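Passwords are out, passkeys are in (and we're finally doing it!)

If you've been reading this newsletter since September you'll know I have been going on about sign-in security more or less nonstop. Well, the day has come. Starting this week, everyone at Dirkora can sign in to the main portal with a hardware security key, and I could not be happier about it.

A quick refresher for anyone who skipped the lunch talk. A security key is a little thing you plug into a USB port or tap on your phone. When you sign in, the key checks that the site asking is the real site, and then it signs a challenge only it can sign. A fake login page can look perfect down to the last pixel and the key still won't talk to it. Compare that with the text message codes we've been using, which a person can be talked into typing just about anywhere.

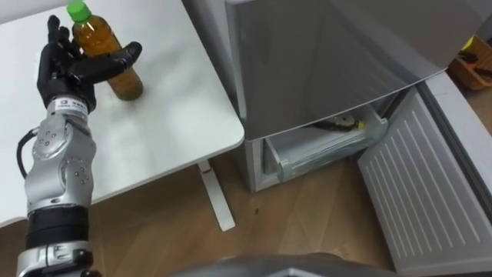
The pilot ran in the Darnholm office with 20 people, a mix of engineering, payroll and front desk. We wanted folks who sign in all day long and folks who do it once in the morning and forget about it. Payroll took to it fastest! They were also the group with the longest passwords, so maybe they had the most to gain.

We did hit a few bumps. The Hakim time sheet tool still sends you back to the old login page if your session runs out while you're filling in a week, and you lose what you typed. Save often until that gets fixed. And the older Furnari laptops need a firmware update before the USB-C port will pick up a key after sleep. If yours is one of them, plug in the charger, run the update from the settings menu and leave it alone until it restarts (it restarts twice, that's normal).

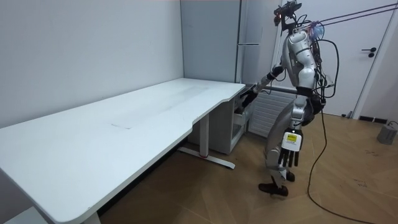
Now for the numbers, which I love. In the month before the pilot, our mail filter flagged 3449 messages as credential phishing. Those are only the ones it caught. Of the ones that slipped through, 8 ended in somebody typing a password into the wrong page. We reset those accounts quickly and found no sign that anyone had gotten in, but each reset meant a morning of lost work for the person and a lot of log reading for us.

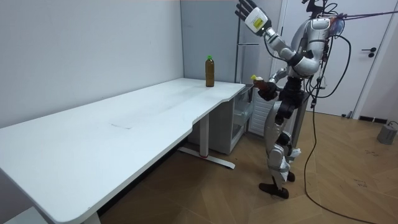

By Rami Karaki, Identity and Access
April 30, 2020

So what do you need to do? Order your keys from the equipment page. You get two, one to carry and one to leave at home in a safe place. Register both on the same day, please! The most common ticket in the pilot was a lost first key from a person whose second was still sealed in its envelope.

Registering is quick. Go to your account page, choose Security, then Add a key, touch the metal part when it blinks, and give it a name you'll recognize. "Blue key ring" is a good name. "Key" is less good once you own two of them.

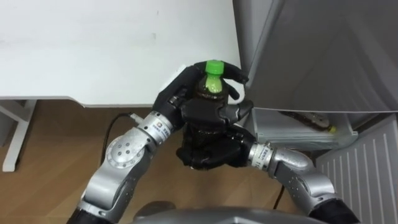
Text message codes will keep working for now, so there's no need to rush if you're in the middle of a deadline. Admin accounts are the exception. If you can change other people's permissions, the portal will ask you for a key at your next sign-in and won't take a code anymore.

Working from home? Same steps, and the keys come by mail. Remote desktop works with them too, as long as you're on the current client, which took our team a good long while to sort out and I'm very proud of them for it.

Next issue I'd like to get into recovery codes and where to keep them. If you have a question you want covered, drop it in the identity channel and I'll try to fit it in.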